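Natural Dyeing of Wool with Plants from the Town Edge

Project report, second year, Textile and Materials course
Author: Geetha Arumugam
March 2, 2024

1. Why I chose this topic

My grandmother dyed cotton at home with leaves and bark, and when I came to Vundstead to study I wanted to know whether the plants here can give colours too. My tutor, Mrs Jurić, advised me to limit the work to wool, as wool takes plant colour more easily than cotton. She also told me to write down everything, including the failures, and I have tried to do so.

The question of the project is simple. Which common plants near the town give a colour on wool that stays after washing and after a time in daylight?

2. Materials

The wool was undyed yarn from a small mill in Brister. I bought 500 grams of it and divided it into small skeins. Each skein was tied loosely with cotton thread in a figure of eight, so that it would not tangle in the pot. At first I tied them too tightly, and under the thread the wool stayed white. These skeins I kept as a warning to myself.

The plants were collected in October on the path behind Vitemwood and along the old railway. I used walnut husks, onion skins (from the college kitchen), ivy berries, alder bark and the dry tops of goldenrod. I took only a little from each place.

For the mordant I used alum. In some pots I added a small amount of iron water, which makes the colours darker. I made the iron water from old nails and vinegar, left in a jar with a loose lid. It must be handled with gloves and kept away from food.

3. Method

The wool was first washed in warm water with a mild soap and rinsed. After this it was heated slowly with alum for one hour and left to cool in the pot. It is important not to change the temperature suddenly, because then the wool becomes felt.

The plants were chopped and soaked overnight, then simmered and strained through a cloth. The bark needed much longer, and I soaked it for up to 2 weeks. The wet wool went into the strained liquid and was kept just below boiling for one hour. I turned it now and then, but did not stir it strongly.
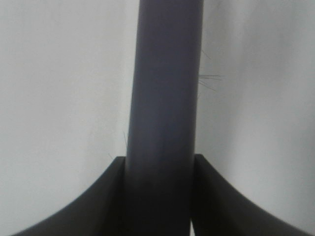

After dyeing, every skein was left in the liquid until the next morning. Then it was rinsed until the water was clear, and dried in the shade. I wrote the name of the plant and the mordant on a paper label, and here I made a mistake — the ink of my first labels ran in the damp, and I had to dye these skeins again to be sure which was which. Later I used pencil.

4. Results

Onion skins gave the strongest colour with the least work. With alum it was a warm orange, and with iron it became a brown-green which I like very much. Walnut husks gave a deep brown even without alum. The wool from the walnut pot felt a little rougher than the others, and I do not know the reason.

Goldenrod gave a clear yellow. Alder bark was a disappointment at first, only a pale beige, but with iron it turned to a soft grey. I think that older bark could give more.

The ivy berries gave a grey-green in the pot, but most of it left the wool in the first rinse. I repeated the pot with double the berries and the result was the same. I cannot recommend them.

5. Washing and light tests

From every skein I cut a short piece and washed it by hand several times with the same soap. Another piece was wound on card, with one half covered by black paper, and placed in a south window for two months. The walnut and the onion with iron showed almost no change. The goldenrod became paler on the open side, but it was still a pleasant yellow. The orange from the onion skins lost more than I expected, and moved towards a dull gold.

My window is not a proper light test, and the winter here has little sun. In summer the same pieces would probably fade faster. The college has no lamp for this purpose, and I asked in Brister, but the cost was too high for a student project.

6. What I would do differently

I would weigh the plants dry and not fresh. Fresh husks contain a lot of water, and it changes from day to day, so my amounts are difficult to compare. I would also use rainwater for at least one set. The tap water in Vundstead is hard, and according to Mrs Jurić this can change the yellows.

The skeins and the cards are kept in the materials cupboard on the first floor, in the drawer with my name, and other students may look at them — only please do not take the cards out into the light for long.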